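5. Teaching a task by remote control

This section is for the operator who will record demonstrations on the Plurkeler two-arm station with the Finum hand controllers. Before you start, the arms must be installed (section 2), the grippers must be calibrated (section 3) and the Goketa recorder must be running on the station computer (section 4). If one of these is missing, please go back first.

The example used in the whole section is the task "tube to beaker" from the Bailly bench set. The robot takes one glass test tube out of the clear rack, carries it to the beaker, and lets it stand in the beaker. It is a short task, but it contains most of the difficulties you will meet later: glass, clear plastic, a narrow hole, and objects that stand near to each other.

Text of section 5 last revised 09/12/2023.

5.1 Preparing the bench

1. Press the stop button on the station. Do not put your hands between the arms while the controllers are active.

2. Lay the dark cloth flat on the table. Pull out the folds in the working area. A fold under the beaker makes it lean, and you will see it only when the tube is already on the way.

3. Put the pipette stand on the left side, with the blue bar parallel to the wall. Hang one micropipette on the bar.

4. Put the beaker near the right end of the stand.

5. Put the clear tube rack to the right of the beaker. Between the beaker and the path of the gripper you need free space of 133 mm in height. Measure it with the ruler from the box; by eye it is easy to be wrong.

6. Put the holder with the plastic transfer pipettes behind, toward the wall. The tip box goes to the right of it.

7. Put one glass tube in the front row of the rack. For the first recordings we advise an empty tube. When your hand is more sure, fill one third with clean water.

8. Let the cables of the two grippers hang in a loose loop. The loop must be long enough that the wrist can turn fully to each side.

Note: The objects that have no role in the task must also stay on the bench. If you record with a clean table and later run the policy on a full table, the robot sees a different place from the one it has learned. Small changes of position between recordings are welcome.

Caution: Do not fix the gripper cable to the table with tape. During a wide movement the connector can be pulled out from the gripper, and then the jaws open.

5.2 Connecting the hand controllers

1. Sit on the chair in front of the station, so that you see the bench from the same side as the head camera. If you are standing beside the table, left and right become confused very fast.

2. Take one Finum controller in each hand. Hold them in a relaxed way, elbows near to the body, in the same posture as the arms of the robot.

3. Release the stop button. Wait until the Goketa screen shows READY for both arms.

4. Press the foot pedal one time. The arms begin to follow your hands, with small speed at first. After four seconds they follow at full speed.

5. Open and close each trigger two times and look at the fingers. They must open and close together with your trigger, with no visible delay.

6. Bring the left arm to its waiting position, with the gripper open. In this task the left arm does no work, but it is recorded too, and it should be quiet. Rest your left hand on the cushion.
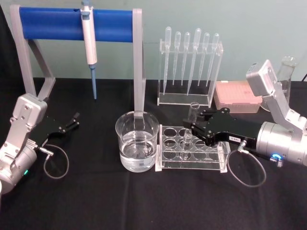 7. Bring the right gripper to the rack slowly, and stop before the tube. Practice this approach a few times without recording. When you can stop at the same distance each time, you are ready for 5.3.

If the arms do not follow after step 4, look at the message line of the Goketa screen. Code 734 means that the hand controller and the arm are too far from each other in pose. Release the pedal, move your hand until the two drawings on the screen cover each other, and press again. Never try to "catch" the arm by a quick movement of the hand.

5.3 Recording one demonstration

1. Say to other people in the room that you begin. Press REC on the screen, or the left button on the right controller.

2. Move the right gripper to the tube. Keep the fingers level with the table. Come from the side and not from above, or else the upper plate of the rack will be hidden from the chest camera by the gripper.

3. Close the trigger softly until the fingers touch the glass. The force bar on the screen becomes yellow. This is enough. With a full red bar the tube can break.

4. Wait a short moment with the tube held. This moment of rest is useful in the data, it marks where "grasp" ends and "lift" begins.

5. Lift straight up. The round bottom of the tube must be completely over the upper plate of the rack before you go to any side.

6. Carry the tube toward the beaker. A slight tilt is allowed. If the tube contains water, keep the tilt small and do not stop suddenly.

7. Watch the distance between the bottom of the tube and the objects behind. The chest camera shows it better than the head camera. Clear tubes in front of clear holders are difficult to judge, and many operators keep a bigger distance than needed on the first day. There is nothing wrong with it.

Caution: If the tube touches another object, do not continue as if nothing happened. Open the menu and choose DISCARD, stop the arms, put everything back by hand, and record again. A touch that is hidden in the middle of a good demonstration will be learned like all the rest.

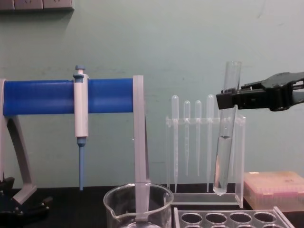
Kheri Simiyu does not fully agree with the caution above, and wrote to us: "I would not discard every touch. If the operator sees it, backs off, and then finishes properly, I keep it and mark it as a recovery. My policy became better at leaving a bad situation after I had some of these in the set. But they must be marked, otherwise I cannot take them out later." Both ways are possible with Goketa. For a first set we still recommend to discard. If you want to keep recoveries, switch on the field RECOVERY in the settings before the session, and mark them on the same day, when you still remember.

5.4 Placing the tube and ending the recording

1. Bring the tube over the opening of the beaker. Stay away from the side with the spout, where the rim is uneven and the tube may slide.

2. Go down slowly until the force bar shows the first contact with the bottom of the beaker.

3. Let the tube lean gently to the wall of the beaker or stand upright, as it wants. Do not push.

4. Open the trigger. Open it fully, in one movement. A half-open gripper often takes the tube with it when it goes back.

5. Move the gripper back to the right, horizontally, by the width of one hand. Only then may you go up.

6. Hold still, then press REC again to end. The last part of the recording must show the tube standing and the gripper away from the glass.

7. Choose KEEP or DISCARD. If you are not sure, play the recording on the screen before you choose.

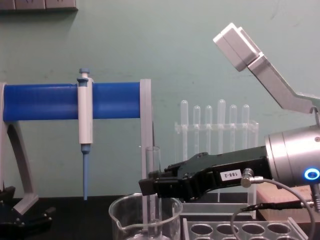 Fig. 5-3. Glass tube standing upright in the beaker area, fingertips of the right gripper beside it.

Note: In step 5, look also at the cable. It should follow the wrist freely over the rack in front. If it lies under an object, end the recording, press the stop button, and free it by hand.

5.5 How many demonstrations

For "tube to beaker" record 25 good demonstrations as a first set. Discarded ones do not count. Change one thing from time to time: another hole of the rack for the tube, the beaker a little nearer, the tip box turned by a small angle. Please do not change everything at once.

Take a pause when your hands become tired. Tired hands make small shaking movements which you do not feel, but the recorder sees them. Blandine Hamel suggested to us that two people should change places in the middle of the set, one records and the other one resets the bench, and we have adopted this in our own training. If you do so, each operator must enter his or her own name in the field OPERATOR, also when the pause was short.

Resetting the bench between two recordings:

1. Release the pedal. The arms stay where they are.
2. Press the stop button.
3. Take the tube out of the beaker by hand. If the outside is wet, dry it with paper, wet glass slides in the fingers.
4. Put it back in the rack.
5. Check that the pipette stand and the holder at the back did not move.
6. Go back to the chair before you release the stop button.

5.6 Teaching by hand instead

The same task can be taught by guiding the arm directly. Choose HAND GUIDE in the Goketa menu, hold the arm at the silver wrist and not at the black gripper, and lead it through the movement. The gripper is then opened and closed with the keys on the screen, so a second person is practical.

We use hand guiding mostly for fixed positions, such as the waiting position of the left arm. For complete demonstrations it has one disadvantage: your own arm and hand are visible to the cameras, and they will not be there when the robot works alone. If you must do it, hide the cameras in the settings and record only the joint values.

Caution: In HAND GUIDE the arm is light but it is not without weight. Support it with one hand before you leave the mode. Keep your fingers out of the space between the wrist and the bracket above it.

5.7 Closing the session

1. Bring both arms to the waiting position and open both grippers.
2. Release the pedal and press the stop button.
3. Put the controllers on their cushion, with the triggers up.
4. In Goketa, choose CLOSE SESSION and wait for the message SAVED. Do not switch off the computer before it appears.
5. Empty the beaker and wash the glass. Broken glass goes in the metal box, also small pieces.

Continue with section 6, Checking the recordings.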